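Rinse time on woven baskets before food use

klodhi
Posted in March
Our produce baskets come from Cornetti and get a chlorine wash at 1,000 ppm, then a rinse. The supplier sheet says 2 minutes. Is that enough for a tight weave?
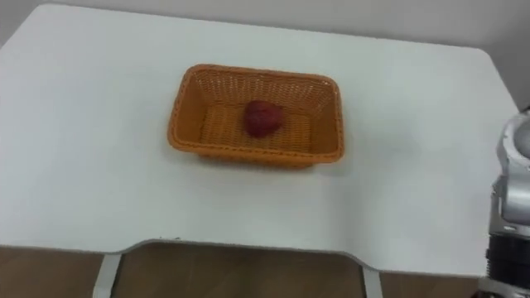

The rim holds more liquid than the walls, so I have been going to four and drying upside down overnight.

Dixit
1,000 is too strong for anything touching fruit. Drop to 122 and the rinse question goes away.

klodhi
Disagree. We had mold at the lower dose.

Poonam Bhatia
Mold is a drying problem. Put a fan on them. And test the last rinse water with a strip, whatever dose you pick.

Dixit
Agree on the strip. Still say 122.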